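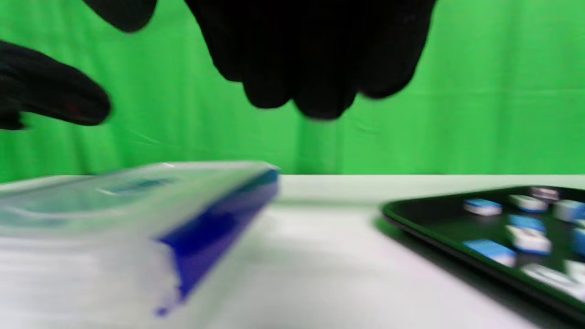
Black knit gloves over the tabletop

How to write an artist bio for a small show

If you've been asked for a bio and you've been putting it off for a week, come sit by me. I've written them for myself and for friends (Siriporn Tanasarn made me do hers twice!), and they do get easier.

Start with the plain facts. Name, where you were born if you care to say, where you live and work now. One sentence, third person, and move along.

Next, say what you make. "Nesrin Taşdemir makes sound pieces and large drawings on cloth" is plenty, and it will still be true next September. Leave "explores" alone if you can bear to. 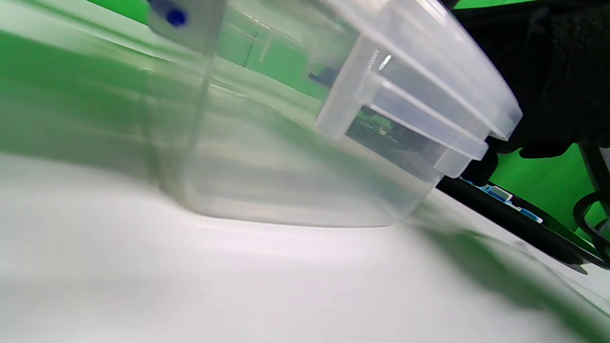 Frosted plastic container, close up

Now pick one or two works to name, with the year. I always want to list 10, and I always have to be talked out of it - usually by whoever is laying out the wall text. At Wunham they gave us 40 words each, and my first draft had 586.
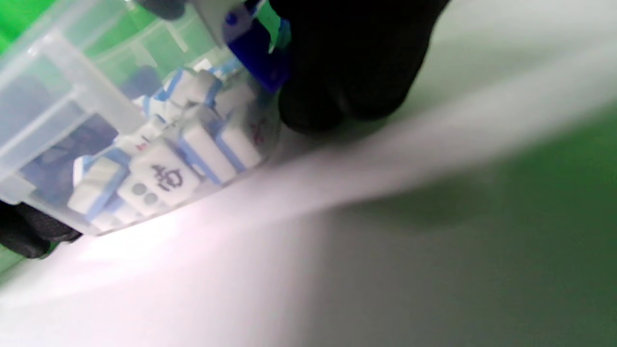

Shows come after that, newest first, with the name of the space and the town. Group shows count, so please don't be shy about them. If you've only had one, put that one in and stop there.

Then read the whole thing out loud, slowly, to somebody who doesn't go to galleries. Wherever they look puzzled, change the word.
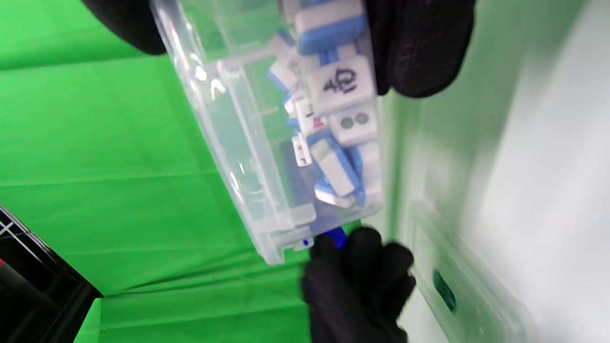 Save a short version and a long one in the same folder, and put the month in the file name so you know which is the fresh one. Mine are still called "bio new" and "bio new new", so do as I say there.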